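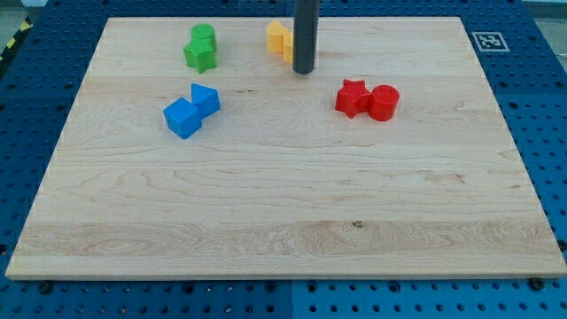
Photo: Hedegaard Manipulation Laboratory, tabletop pushing station. Reproduction permitted with credit.

Gultance Users Forum > Data Collection > Instruction labeling

Topic: Grouped layouts as start states: keep or discard?

station_lead_hedegaard
Posted 9:12
We request comment from other sites before our December release is closed. The current collection consists of 451 episodes of language-guided block pushing. Operators move a single rod by remote control, and each episode is afterward divided into short segments with one written instruction per segment.

The layout at the head of this topic is typical of the point under review. The blocks stand in pairs by color: green and yellow toward the far edge of the board, blue to the left, red to the right, and the near half of the board clear. The present guideline directs operators to continue from whatever layout the previous segment left, without a reset by hand. A reviewer has proposed that layouts already grouped by color be discarded as start states, on the grounds that they teach the policy very little. We have not yet adopted the proposal.

ukthorpe_data
Posted 9:40
Ukthorpe supports the proposal. In our own review, segments that began from grouped layouts were short and repetitive. The instruction was nearly always some form of "separate the red blocks" or "move the blue cube to the center." A learning system trained on a large share of these will repeat the same few motions. We now scatter the blocks by hand after every 15 segments and would recommend the same to Hedegaard.

pekska_annotation
Posted 10:05
Pekska respectfully disagrees. Contact between blocks is the hardest condition our policy meets. Where a cube and a triangular prism are touching, as the blue ones are, pushing one will usually disturb the other, and the operator must choose an angle with care. Those corrections are exactly what our training set lacked last year. Discarding the layouts would remove them.

We would also draw attention to the yellow pair. One of the two blocks is partly behind the rod, and its shape cannot be determined from this view. Our annotators are instructed to write "the yellow block on the right" in such cases and to leave the shape out. Could Hedegaard state which rule its annotators follow?

station_lead_hedegaard
Posted 10:31
Our annotators work from the video of the full segment, so the shape may be named if it becomes visible at any point. If it does not, the segment is marked for a second reader. There are 23 segments with that mark at present.

ukthorpe_data
Posted 10:48
That rule causes a difficulty. The policy does not see the full segment when it begins to act. If the instruction names a shape that is hidden in the first view, the system is being asked to guess. Our office removed such instructions from its last release.

pekska_annotation
Posted 11:02
The system may move the rod and look. We do not regard that as guessing. A person given the same instruction would do the same.

ukthorpe_data
Posted 11:15
A person would remember what was behind the rod a moment earlier. The baseline most sites are training takes one view at a time and keeps no history. We maintain our position for that baseline, and accept that it may not hold for others.

gultance_moderator
Posted 11:37
Members are reminded that the shared format already includes an optional field, "target hidden at start." A site may fill in this field and leave the choice to whoever trains on the data. This would not require either site to change its wording rules.

With regard to the original question, the format has no field for grouped layouts. One may be requested through the usual form.

bench_operator_3
Posted 12:20
I submit the following as an operator. Scattering by hand slows the session, and people scatter in habits of their own. After a few weeks I could tell which colleague had set the board. If variety is wanted, I would prefer that the scatter be written as an instruction and carried out with the rod, so that it is recorded as well.

ukthorpe_data
Posted 12:44
The remark about habits is accepted. We have seen the same at our site. Scattering with the rod leaves most of the blocks near the center of the board, however, and the corners are then seldom visited.

station_lead_hedegaard
Posted 13:30
We thank all members for their replies. Hedegaard will retain grouped layouts in the December release and will fill in the hidden-target field for all segments, including the 23 awaiting a second reader. A request for a start-layout field has been submitted. Rod scattering will be tried at one station, with instructions that name the corners. Sites wishing to receive the draft instruction list may reply below.

pekska_annotation
Posted 13:52
Please include Pekska on the distribution.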